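Bench 3 back in use after the finger and camera work

The paper bag cell on bench 3 at Datstead is running again. It was off for 18 working days, which was longer than planned, and several people have asked what was done to it and what they need to do differently now. This item covers the setting up, the daily checks and the faults still open.

For those at Trudmont who have not used it, the cell is one arm with a two-finger gripper and a small camera at the wrist. It handles carrier bags with twisted-paper handles on a table laid with bread, pastries, trays and cutlery. The programs run under Otum, as on the other benches. None of the programs have been rewritten, although several positions have been taught again.

Why it was stopped

The cell had started to drop bags. It would close on the rim, lift, and lose the paper somewhere between the table and the hold position. It did this on new bags and on bags that had been used for a week, so the paper was ruled out fairly early. The force setting had been raised twice before the bench was stopped, and both changes were written in the log. A third had been made and not written down, which cost us most of a morning.

When the gripper was taken off, there was play in the left finger mount. The two screws were tight but the locating pin had worn its hole, so the finger could rock slightly when it met anything thicker than a single sheet. On a bag rim the tips met first at one corner and the paper slid out from the other. A feeler gauge showed it clearly. With the gripper on the arm and the fingers closed on nothing, it could not be seen at all.

The mount was replaced from stores. The fingers themselves were cleaned, checked against the drawing and put back. They are scuffed near the tips and the edges have gone grey, but the gripping faces are within tolerance and there was no case for changing them yet. A spare pair is in the drawer under the bench, in the bag marked with the bench number. Please don't borrow them for bench 4, where the bolt pattern is different and they will not fit.

The camera

While the gripper was off, the camera bracket was moved. It used to sit far enough forward to catch on the bag handles when the wrist turned, and the cable had a nick in it from exactly that. The bracket is now further back and turned slightly, and the cable runs behind the wrist with two ties and a loop of slack. The slack is needed. If the loop is pulled tight, the cable will hold the last joint back at the end of its travel and the cell will stop with a following error.

Moving the bracket meant the camera had to be calibrated again. This was done with the printed board in the usual way, using 21 poses. The first attempt gave a poor result, and it was repeated after the lamp over the bench had been left on for half an hour. The second result was accepted and is the one now loaded. The old file has been renamed and kept, but it must not be loaded with the bracket where it is.

The fingertips have to stay in view at the bottom of the picture. If they drop out of it, the bracket has slipped, and the cell should be stopped until it has been put back and the calibration checked.

Setting the grasp

Most of the time went on teaching the rim grasp again. A bag standing up with its mouth open is easy. A bag lying on its side is much less so, because the near panel spreads out flat, the mouth closes up to a narrow strip and the handles fall wherever they like. The nearer handle tends to come up over the opening and can end up in front of anything on the table behind it.

The position now in use has the tips on the rim directly below the point where the nearer handle joins. There is more paper to hold at that point on our bags and the fold is less likely to run. The approach is slow for the last part of the move and the fingers are brought in close together, so they don't push the rim over before closing.

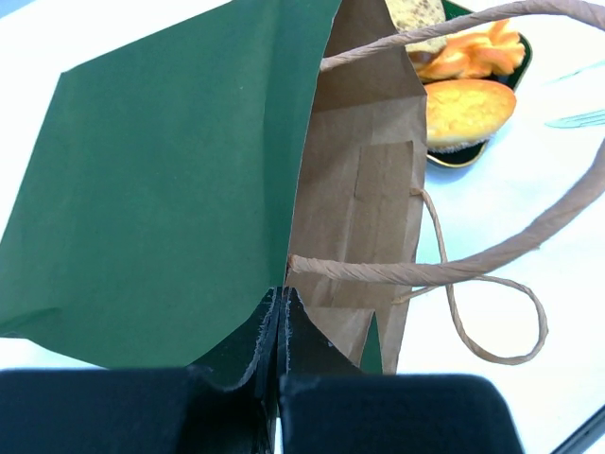

N. Hettiarachchi
Cell technician, Datstead

Green bags with a plain brown inside are the ones to use for the time being. The shade of the outside is dark enough against the white table for the edge to be found without trouble, and the brown of the inside separates well from the green at the rim. White bags are still poor on this table. They will be looked at again once the new lamp cover has arrived.

The twisted handles are the part that catches people out. In the rim position the tips are very near the foot of the handle, and if the bag has been put down with that handle folded under itself, one finger can go through the loop. The arm will then lift the bag by the handle, the weight check will pass, and the bag will swing. If this happens, press the hold button and wait for the arm to settle. Take the weight of the bag with one hand, then open the gripper from the pendant. Don't pull the bag down off the fingers, as that is very likely how the old mount came to be damaged.

Laying the table

The rest of the table should be left as an ordinary table. Some users had begun clearing everything away from the bag to help the arm, and results taken like that are of no use to the people at Trudmont who work with them. Rolls and pastries can sit on the dark green tray next to the bag, and it does not matter if a roll hangs over the rim of the tray or the bag covers part of it. Forks and other cutlery can lie beside it. The handles may fall across any of this.

What does matter is keeping things out of the strip between the arm base and the bag, where the elbow comes down. There is tape along the front of the bench to mark it. Mugs, phones and the pendant itself have all been found inside the tape since the restart.

Use real food only for the day and throw it away in the evening. Crumbs and sugar glaze are the main source of dirt on the fingers. The glaze dries hard and builds up near the tips, and a small amount is enough to stop them closing fully.

Daily checks

The sheet on the side of the cabinet has been replaced. The new one is shorter and should take less than ten minutes. Before the first run of the day:

Wipe both fingers with a damp cloth and then a dry one. No solvent.
Close the gripper with nothing in it and look at the seam between the fingers. It should be narrow and even from top to bottom.
Try to rock each finger by hand. If either moves, stop and leave a note on the bench.
Check the two cable ties and the loop behind the wrist.
Clean the camera window with a lens cloth, not with the cloth used on the fingers.
Run the short test with an empty bag and write the closing force on the sheet.

The closing force is the line most often left blank, and it is the one that would have shown the fault sooner. Going back through the old sheets, it had been creeping up for at least a month.

At the end of the day, park the arm in the raised position and put the cover on. Leave the fingers slightly open when parking. The button for this has moved to the second page of the pendant menu.

Test results so far

After the rebuild the cell was given 394 lifts with the rim grasp over four days, using bags from two deliveries. There were eleven drops. Nine of those came from the same delivery, in which the top edge of the bags is folded only once and the paper is softer. The other two were on bags lying with the mouth turned away from the arm, a position we had not taught and don't intend to support.

Before the work, roughly one lift in six was failing, so the bench is in a far better state than it was. It is still slower than it used to be, by a couple of seconds a lift, all of it in the approach. That speed can probably be raised. It will stay as it is until the new mount has had more use.

Still open

The lamp cover has been ordered and is due in December. Until it is fitted, the table is very bright at the far end and pale metal cutlery can be hard to pick out against it.

Otum still reports a gripper warning on the first start of the day. It clears on the second start and has been reported. Don't reset the controller to get rid of it, as that also clears the tool offset.

The tool offset itself is on a label inside the cabinet door. The old label has been taken off. If anyone has the old figures written in a notebook, please cross them out.

Spare locating pins are on order for benches 2 and 4, which have the same type of mount. Both will be off for half a day each when the pins arrive, and the times will be put on the booking page. Bench 3 can be booked as before, mornings and afternoons, with the last slot ending at 4.30 so that there is time to clean down.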